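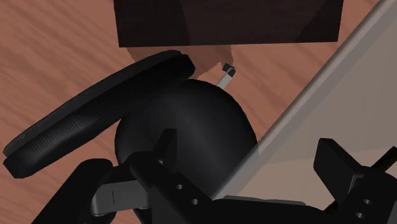 Sunday, January 14, 2024

Workshop notebook, bench two. Dye vat entries continue from the last book, which is full (and slightly blue, sorry Morenike).

So, the indigo. Picking up where I left off: the big vat went flat over the holidays and I came in today to see whether it could be brought back or whether it was headed for the neutralizing bucket. The surface was dull navy with no coppery film at all, and when I dipped a strip of the old bedsheet it came out a sad dishwater colour and stayed that way. I was half expecting it. The room gets cold when the building turns the heat down, and this vat has sulked every winter I've had it.

I put the pail in the hot water bath and left it alone while I wound skeins. Then I checked the pH with a strip and it had slid well down from where I like it, so in went some lime, a spoonful at a time, with a slow stir along the wall of the pail. No splashing! I keep writing this in every book and I keep splashing. Then fructose, dissolved in hot water first this time. Last July I dumped it in dry and spent the afternoon chasing lumps around the bottom with a paint stick.

After lunch there was a skin on it, a real one, with that bronze shine, and under the skin the liquid had gone the colour of weak tea with a bit of green in it. I did a little dance. Strip number two came out yellow-green and turned blue on the line while I stood there watching it like a kettle. 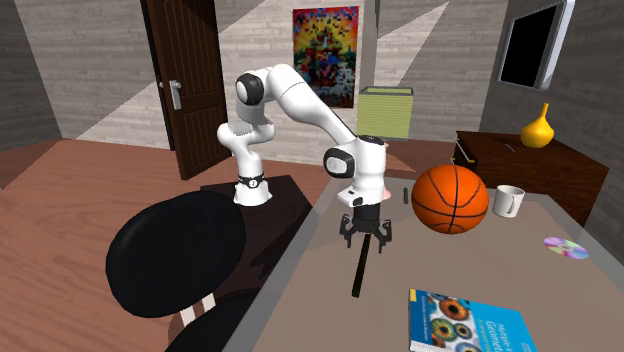 Next, the yarn. I had 200 grams of the Clerus (the grey-white fingering weight, the scratchy one) soaking since I got in, plus a 50 gram skein of Mulus for comparison. Both scoured in the same pot with the same soap, so any difference ought to be down to the fibre. Morenike's theory is that Mulus has some kind of finish on it that the soap doesn't shift. My theory is that I never soak it long enough. We've been having this conversation since the fall and neither of us has bothered to do a proper side by side, so I suppose today counts as one.

Dips, for the record. Five minutes under, then out, squeeze gently at the surface, and air until the green is completely gone. I did four on the Clerus and four on the Mulus. After the first dip the Mulus was patchy near the ties, so I loosened those to a sloppy figure eight and it evened out a fair bit by the third. The Clerus took colour beautifully from the start, a bit like new denim. By dip four it was getting into the kind of navy you have to hold up to the window before you believe it isn't black.

I lean toward Morenike's theory now. The Mulus looks a full shade lighter even where the ties weren't touching it. I'm leaving a pencil line under this paragraph so she can gloat in the margin.

Rinsing: cold water, then a vinegar rinse, then cold water until it ran clear, and the Clerus took forever. There was a lot of loose blue coming off it. I suspect I rushed the airing between three and four, when the phone rang and I did that thing of hurrying so I could sit down with a coffee. Colleagues who borrow this vat, please learn from me and let the skein sit on the line properly. Rub test on white cotton once it's dry, and if it crocks badly I'll give it a hot wash before anyone knits with it and ends up with blue fingers.
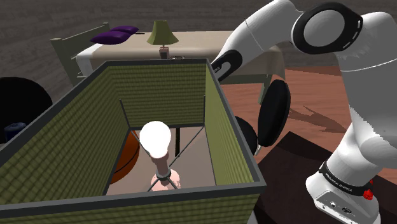

Shade card. I want to get serious about this because the Ekwueme order is coming up and they've asked for three blues that match what we sent them last year. The trouble is that last year's card is a piece of cardboard with yarn taped on it and my handwriting, which says "nice one" beside the middle blue. Thanks, past me. I've started a new card with the number of dips, the airing time and the pH strip taped right alongside the wool. Recipe number 777 goes to today's four-dip Clerus, mostly because it was the next one in the book and I was pleased about it.

Their order is 4,000 metres across the three shades, and I don't think the one vat can carry that without a rest in the middle. I'd like to start a second pail as a twin and do every skein half its dips in each, so that if one vat is weaker it all comes out in the wash. (Morenike groaned at that one too.) Nodbridge still has the natural powder in the bigger bag, but the shipping is painful, so I'd want to put in for lime and fructose at the same time.

Still to do:

Feed the vat again before going home, lid on, towel around it.
Rub test on both skeins.
Ask Morenike if she has any of the untreated merino left, for a third column on the card.
New pH strips, we're down to the crumpled ones.
Scrub the sink before the blue ring becomes permanent.

Vat temperature was holding when I put the lid on, and the skin had come back already. Both skeins are on the rack by the door with paper tags. Please don't move them until they're dry, the pencil smears.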